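How to Clean Grout Lines on a Tile Floor

I put off cleaning my kitchen grout for years, and I'm a little embarrassed by how much I enjoyed it once I got going. You get to see a stripe of clean grout appear behind your brush, and then you want to do one more stripe, and then it's dinner time! My kitchen and back hall have 516 tiles between them (I bought them, so I know), and I did the whole lot over one August without ever working more than 50 minutes at a stretch.

What you need

A stiff nylon brush with a narrow head
Baking soda
Dish soap
Two buckets
Old towels or microfiber cloths
A foam kneeling pad, the thicker the better
Grout sealer and a small applicator bottle or brush

Leave the wire brush in the garage. It will scratch a glazed tile and chew up the grout while it's at it. I'd skip vinegar too, at least on older floors. It's an acid, and cement grout doesn't like acid, and neither does any kind of natural stone.

Step 1: Clear and sweep

Move whatever you can move. Chairs go in another room, and tables get shifted to one side so you can do the floor in halves. Sweep, then vacuum with the brush attachment, going along the grout lines in both directions. Any grit you leave behind turns to mud the moment it gets wet, and you'll be pushing that mud around for the rest of the afternoon.

Step 2: Mix the paste

Three parts baking soda to one part water, plus a squirt of dish soap. You want it about as thick as toothpaste. Make a small bowl at a time, it dries out faster than you'd think.

Step 3: Spread and wait

Pick a patch you can reach without moving your knees. Run the paste along the lines with a finger or an old spoon and leave it for ten minutes. This is when I make coffee.

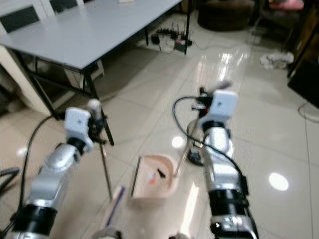

Step 4: Scrub

Short strokes, back and forth along the line, with light pressure. Let the bristles do it! If you're leaning on the brush hard enough to bend it flat, you're polishing the tile and missing the joint. Dip the brush in your first bucket now and then to keep the paste loose.

My neighbor Kwadwo Gyamfi swears by an electric toothbrush for the corners, and I tried it and he's right, it's wonderful around door frames and under the edge of the cabinets. For the open floor it would take you until Christmas.

Step 5: Rinse twice

Wipe up the gray slop with a damp towel, then go over it again with clean water from the second bucket. Change that water often. Baking soda leaves a white haze when it dries, and if you see one the next morning, another wipe with plain water takes care of it.

Step 6: Let it dry, then seal

Give the floor a full day, longer if the weather is sticky. Then run the sealer along each line, wait the time it says on the bottle, and buff off anything that landed on the tile before it sets. To check an old seal, put a few drops of water on the grout. If they bead up you're fine for now. If they soak in and leave a dark spot, it's time for a new coat.

Stains that won't budge

Try oxygen bleach powder in warm water, left on for fifteen minutes, and test it somewhere out of sight first. Please don't mix it with any other cleaner. Greasy spots near the stove usually need two rounds. If a line is cracked or crumbling, cleaning won't help it, and you'll want to scrape that section out and regrout before you seal.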